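Section 4. Preparing the Clultero cabinet for venison

Read this section before you put any meat in the cabinet. The Clultero is made for aging whole quarters of deer and for keeping them until you cut and wrap. It does not freeze meat.

1. Put the cabinet on a flat floor, in a garage or a shed with a roof. Turn the front feet until the door closes by its own weight.

2. Wash the inside walls, the rail and the 2 hooks with warm water and mild soap. Dry everything with a clean cloth.

3. Connect the plug directly to the wall. Do not use an extension cord.

4. Set the dial to 36 °F and wait one night with the door closed. In the morning, read the thermometer on the middle rail. If it shows more than 40 °F, see Section 7.

5. Hang the quarters with the thick end up. Leave a space of one hand between the pieces, so the air can move.

6. Write the date and your tag number on the card inside the door.

CAUTION: Never put a warm carcass in the cabinet. Cool it first in the open air, in shade, with the chest held open by a clean stick.

CAUTION: The rail is made for quarters only. Do not hang a whole animal from it.

Note: Owners of the older Mostyn model have a shorter rail. The hook from the Ellilon kit, part 373, fits both models.

Note: In December, an unheated shed can be colder than the dial setting. The cabinet cannot warm the air, and the meat may freeze at the edges. 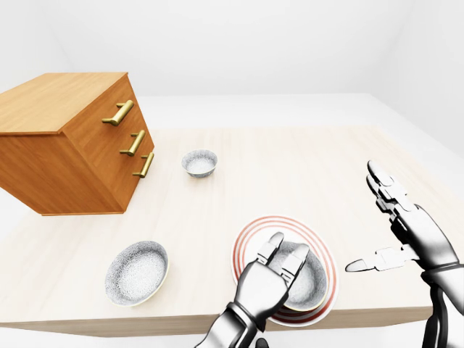
How long can I leave the meat hanging?

Leave it from five to seven days if the thermometer stays between 34 and 38 °F. For a young deer, three days are enough. Cut away the dry outer layer before you wrap the meat.

7. After the last piece is out, pull the plug, wash the cabinet again and keep the door a little open until the next season.

Text revised by Leilani Park, Plondoditz, November 12, 2020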